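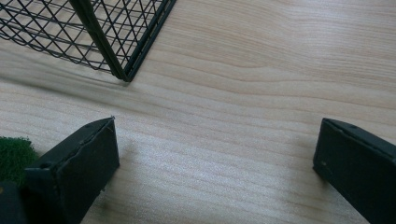
Call for participants: the Iyamu tabletop sorting study

Do you have a basket at home where small things end up? Keys, a soap dish, the lid of something you threw out last year? We'd love to hear from you. The Iyamu study looks at how people put small household items into baskets and trays and how they get them out again, and we are looking for more people to come and do just that at our rooms in Ollotholm.

It sounds like a tiny subject, and it is a tiny subject, but we've become very fond of it. Some people set a thing down in the nearest corner and leave it. Others nudge it straight against the side, or move it to the middle and then move it back (I'm a mover-back myself). We started in April with a few friends of the group and the differences showed up on the first morning.

What you'll do

You come in for one visit of 2 hours, breaks included. You'll work at a table with a wire basket and a set of ordinary items: dishes, boxes, containers with and without lids. Some rounds are free, meaning you place things however you like. In others we ask for a certain corner or a certain order. There are also rounds where you take everything out and lay it on the table. We'll show you each round before you try it, and you can have as many practice turns as you want.

There is no right speed. If you drop something, pick it up and carry on. Dropped things count too!

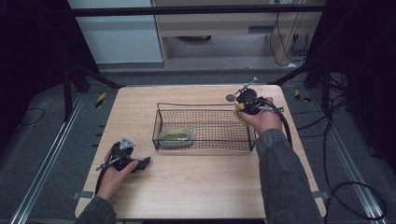

Lokura Vanis
Study coordinator, Iyamu

The basket we use most is black wire mesh, rectangular and open at the top, with a raised rim. We like it for this work because a rim gives you something to clear on the way in, and mesh behaves differently from a solid tray when you slide a flat-bottomed dish across it. The little olive-green container is a favorite of mine. It is low, rounded at the corners and a bit glossy, and people have strong opinions about where it belongs. Front left is a perfectly good answer.

Who can take part

Anyone 18 or older who can work at a table with both hands for short stretches. Left-handed people, please write to us, we have far too few of you so far! Glasses are fine. You don't need any experience with studies, and you don't need to be tidy. We'd be glad to have a few people who are proudly untidy.

Please don't sign up if you have a hand or wrist injury that is still healing. Wait until it's better and write then; we'll be running for a good while yet.

What to bring and wear

Long sleeves are fine as long as they stay put at the wrist. Leave rings and loose bracelets at home, or we'll give you a dish to keep them in. Bring a drink with a lid for the breaks. Coffee and tea are on us.

What you get

Each visit is paid at 130 dollars, sent within 12 days of your visit. If you need to stop early for any reason you are paid for the full visit anyway. We also cover bus fare inside Ollotholm, so keep your ticket.

About the recordings

Sessions are recorded so that we can go through the placements afterward. You'll get a consent form ahead of time, and we'll read it through with you again at the start if you'd like. You can ask us to remove your recordings, and you don't have to say why.

How to sign up

Write to the Iyamu study desk, Room 1147, Ollotholm, or leave your name and a phone number at the front counter. Tell us which hand you write with, whether mornings or afternoons suit you, and whether stairs are a problem (there's an elevator, but we need to let the front counter know). We answer everyone, usually within a couple of days.

Sign-up for this round closes on 29 May 2020. If you miss it, write anyway and we'll put you on the list for the next one, which will have taller baskets and a much bigger pile of lids.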